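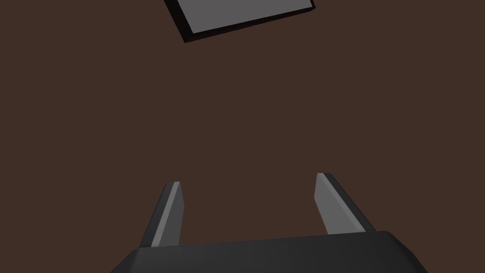

Minutes: Planning Meeting for the Trolier Open Day

Held in the upstairs meeting room, Thursday, 2:00 p.m.

Present: Corinne Mahmoud (chair), Chalerm Meesuk, Oona Mustonen, Danai Lazaridis (minutes)
Apologies: Efthymia Tsakiris

1. Minutes of the previous meeting

Accepted with one correction. Under item 4, "Ibarra annex" should read "Ibarra hall". The annex is not available in May.

2. Matters arising

2.1 The hall booking is confirmed from 8:00 a.m. to 6:00 p.m. Setup must be finished before the doors open at 10.

2.2 Wasier has agreed to lend two large displays and the stands for them. Delivery is to the side entrance. O. Mustonen to send the door width.

2.3 The parking question is still open. C. Mahmoud has written twice to the site office.

3. Demonstration program

3.1 C. Meesuk reported on the simulated pick demonstration. The simulation uses a plain brown surface, a two-finger gripper and one flat gray slab. The view for visitors will be the one looking along the fingers toward the work surface. A second, wider view was tried and can be switched on by the operator if asked for.

3.2 D. Lazaridis asked whether the surface should carry a grid or some markings so that visitors can judge distance. C. Meesuk preferred to leave it plain. The slab can be placed at any angle at the start of a run, and a grid draws the eye to the lines. Agreed to leave it plain for the open day and review afterward.

3.3 Slab position. At the usual starting pose the slab can fall partly outside the view. O. Mustonen considered this confusing for a first-time audience. C. Meesuk will prepare a second starting pose, set farther back, with the whole slab in view. Both poses to be kept on the operator's menu.

3.4 Colors. The dark gray gripper body against the dark brown surface was legible on the office monitors but has not been checked on the Wasier displays. To be checked during setup. If contrast is poor, the surface will be lightened and the gripper left as it is.

3.5 Run length. Each session is limited to 10 minutes, including questions. The chair asked that the simulation be reset between sessions by the operator and not by visitors.

3.6 Batch results. C. Meesuk has a set of 1000 simulated attempts from the current controller, of which 81 were logged as failed grasps. The chair proposed showing the failed attempts as well as the successful ones. Agreed. A one-page sheet will explain what is logged as a failure, as the definition was changed during the spring and older handouts still carry the previous wording.

3.7 O. Mustonen asked if the Setivon controller would be named on the sheet. It will, in the small print, with the version number.

4. Visitor flow

4.1 Planned capacity for the day is 800, in timed entry groups. The demonstration station is the third stop, after registration and the history panels.

4.2 D. Lazaridis noted that the third stop backs onto the fire exit. The station will be turned to face the windows and the cable run taken along the wall. Blinds to be tested for glare at midday.

4.3 School groups will enter first. E. Tsakiris has sent a written note asking for stools at the front for younger children. Agreed.

5. Staffing

5.1 Two operators per shift at the demonstration station, one to run the simulation and one to speak. C. Meesuk will train operators in the week before. O. Mustonen will draft the speaking notes and keep them to a single side.

5.2 Speakers should say clearly that the display is a simulation and that no physical arm is being moved by it. At last year's event several visitors asked where the arm was.

6. Budget

Floor covering for the cables and printing of the sheet approved. The request for branded lanyards was not approved.

7. Any other business

7.1 O. Mustonen raised the Trolier sign at the gate, which still shows the old logo. Referred to the site office.

Actions

C. Meesuk: second starting pose; display check; operator training
O. Mustonen: door width to Wasier; speaking notes
D. Lazaridis: results sheet; station layout; blinds
C. Mahmoud: parking; stools

Meeting closed at 3:25 p.m.

Search minutes and papers
Enter keyword
Go

Recent items
Open Day: timed entry groups
Ibarra hall: floor plan and power outlets
Notes for station operators
Minutes: Safety Walk-Through
Setivon controller: change log summary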